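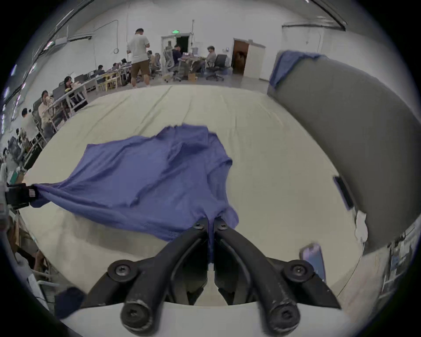
Brekgate revê regras de etiquetagem têxtil

A associação setorial Brekgate publicou em novembro a revisão da sua norma interna para etiquetas de composição e conservação em vestuário. O documento, com 126 páginas, substitui a versão anterior e aplica-se às empresas aderentes que colocam no mercado lotes superiores a 1000 peças.

A alteração principal incide sobre a legibilidade. A informação de composição terá de permanecer legível após 40 ciclos de lavagem doméstica, tanto em etiquetas cosidas como em marcações impressas diretamente no tecido. Os ensaios serão realizados pelo laboratório Sulum, que já certifica fios e malhas para a associação.

A norma fixa ainda a ordem dos símbolos de conservação – lavagem, branqueamento, secagem, engomagem e limpeza profissional – e proíbe abreviaturas nos nomes das fibras. As misturas com elastano devem indicar a percentagem, mesmo quando esta é reduzida.

Segundo Lwazi Du Plessis, responsável técnico da Brekgate, quase 10% das amostras recolhidas na última campanha apresentavam divergências entre a etiqueta e a composição medida. «A maior parte resulta de mudanças de fornecedor não refletidas na ficha do artigo», afirmou.

As confeções Flerano e Xue participaram na fase piloto e mantêm em uso as etiquetas então aprovadas. As restantes empresas podem escoar os stocks existentes até ao fim da estação em curso.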